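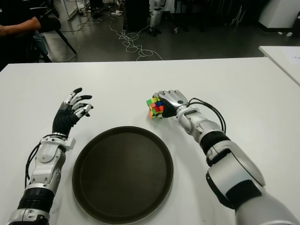

Heather Aitken wrote on 27/10/2021:
> Has anyone on here done the Clellbridge to Crichton walk with a dog lately? The old leaflet says it's an easy day but my sister came back from it in August with a limp and a very low opinion of the leaflet. Mostly I want to know about the stiles, and whether there's any place to get lunch.

Hi Heather, hi all,

I did it a couple of weeks back with Biscuit, who is eleven and built like a footstool, so I can speak to the stiles! There are four. Three have a dog gate next to them (the middle one sticks, lift it and then push). The last one, right before the creek, has nothing at all and I had to heave him over while he looked the other way. If your dog is bigger than a spaniel, take the farm lane instead and pick the trail up again by the water tower.

It's easy until you get to the ridge. The top is 1302 feet, and nearly 800 of that comes in one go after the second road crossing, on loose stone. I'd bet that's where your sister got her limp. I used poles coming down and was glad of them.

Lunch: the Zalosetti place in Crichton does soup and those flat cheese things, and they let dogs in the side room. Cash only when I was there. They close at three, and I got in at twenty of, so don't dawdle like I did. There's no water on the way for the dog once you leave the creek, so bring more than you think you need.

Getting back is the annoying part. The 442 bus still stops outside the post office but the last one leaves pretty early, and I had a long sit on a wall waiting for it. Check the timetable before you go, the one pinned up in the shelter is from before they changed the route.

Does anybody know if the footbridge at the Clellbridge end got fixed? Two boards were missing on my visit and I went around by the road.

Let me know how you get on, Heather, and which dog you're taking!

Jo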